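Omcombe Hall kitchen: gallery of the April work

We spent most of April on the kitchen and back store at Omcombe Hall. The work was done by Krum Leka and Iddrisu Akolgo, with help on the heavy lifting from the Goslow table tennis club, who have the hall after us in the evenings. The gallery follows the job from the sink end of the room to the store at the back. Click on any picture for the larger version. Captions are by Iddrisu, with a few additions from Krum.

Sink and bench

The old bench top came out in two pieces. The chipboard under the sink had swollen and the screws pulled straight out of it.

New bench top, cut on the driveway and carried in through the side door. The join is behind the tap. We used a clear sealant, and it needs to be left alone overnight before anyone wipes it.

The splashback is the original tile. We regrouted it and left the two cracked ones near the window, as we could not find a match for the colour.

Drawers

Top drawer is cutlery, second is serving spoons and tongs, third is tea towels. Please keep to this order. The labels are on the inside edge so they don't get scrubbed off.

The bottom drawer used to hold everything that had no other home. It filled 7 shopping bags when we emptied it. Most of it was lids.

Cups and plates

All the cups have been moved to the cupboard left of the stove. Hall cups are the plain white ones. Anything with a pattern belongs to one of the groups and should go on that group's shelf in the store.

Plates are stacked by size, dinner plates at the bottom. The hall owns 100 dinner plates and they now all fit in one cupboard, provided the stacks are kept to the height of the pencil line.

Stove

The stove is the same Vollico as before. Krum took the door off, cleaned between the panes and put a new seal on it. The oven light works again. The back left burner is still slow to catch and is on the list for later in the year.

Range hood filters after a soak in hot water and washing soda. They will need doing again before the winter lunches start.

Back store

The store before we began, taken from the doorway. You could get in as far as the trestle tables and no farther.

Everything out on the hall floor for sorting. We made one row for things to keep, one for things to ask about and one for the tip. The middle row was the longest.

Paper napkins, in packs of 500. We had been buying more each year without looking behind the boxes of Christmas decorations. There is no need to buy any for some time.

The key to the store is number 1016 and hangs on the hook inside the office. The spare is with Krum.

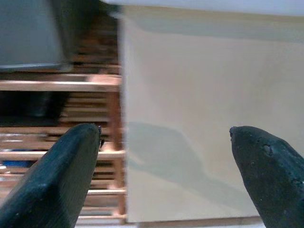

Long, flat things were the hardest to find a place for. Leaned against a wall they slid down every time the door was shut, and whatever was at the back could only be reached by moving all the rest. Our rule now is that they stand upright, with the largest at the back, and that nothing small gets dropped in between them.

Bins are for loose items only: cords, hooks, tablecloth clips, bunting. If it won't go in with the lid off, it belongs somewhere else.

Trestle tables on their sides along the long wall, legs facing in. Six is the limit. The others are under the stage.

The Kakakhel urn on its own shelf at waist height. It used to be kept on the floor and was an awkward lift. Empty it fully and leave the lid ajar before putting it away.

Finishing off

Floor mopped and the mats back down. The grey mat goes at the sink and the ribbed one at the side door.

Iddrisu fitting the last cupboard handle. The old handles are in a jar in the office if anybody would like them.

Still to do

The pantry door sticks in damp weather and needs planing along the bottom. The light in the store is on order. We would also like a second rail for aprons, and if you have one at home that you are not using, please leave it in the office with your name on it.

Groups with things in the "ask about" row have until the end of winter to collect them. The row is now under the stage, on the left-hand side, and each box has a list taped to the top.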